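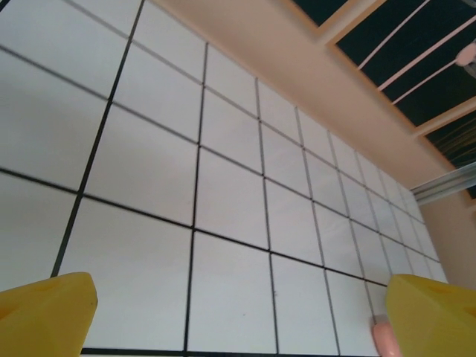 What do I need to build the arm? A drill, a soldering iron, a printer with a bed big enough for the base plate, and a wall or bench you can bolt into.

Home | Docs | Builds | Forum | Log in

Limik arm — build notes and data card

Limik is a small arm put together in a shared workshop by Selamawit Tekleab and Anjani Teoh. It carries a two-finger gripper with a small camera at the wrist. The repository holds the print files, the wiring plan, the control scripts and a set of short recordings made while we were getting the arm to move the way we wanted.

Status

Working, with rough edges. The shoulder joint was rebuilt in December after the first bracket split along a layer line. Use the bracket in parts/shoulder_b. The older one is still in the folder for reference — don't print it.

Getting started

Print the fingers first, as they take the least material and will tell you if your printer is set up well. We used the Zedow driver board. Other boards should work if you edit the pin list in config/pins.txt. Set the current limit before you connect the motors.

Run home.py with the arm clear of the wall. If the wrist turns the wrong way, swap the two outer wires on that motor and run it again.

Recordings

There are 40 recordings, each lasting roughly 10 seconds. All were made with the wrist camera. The file name gives the session and the take. Joint positions are stored next to each recording as plain text, one line per step.

Lighting was whatever the workshop had on, and color balance was left on automatic. Expect the whites to shift. Focus is fixed, so anything far from the gripper may be soft.

Known problems

The wrist cable rubs on the elbow cover at full reach. Anjani is drawing a longer clip. Joint positions lag the video by two steps in the Andia folder, and we haven't corrected the files.

The Oberholzer mount fits, but the screws need washers.

License

Print files and scripts are free to use and change. Please keep both names in the header. Bug reports go in the tracker, with your config file attached.

Last edited 1 January 2020

We use cookies to keep you signed in and to count visits. Accept | Settings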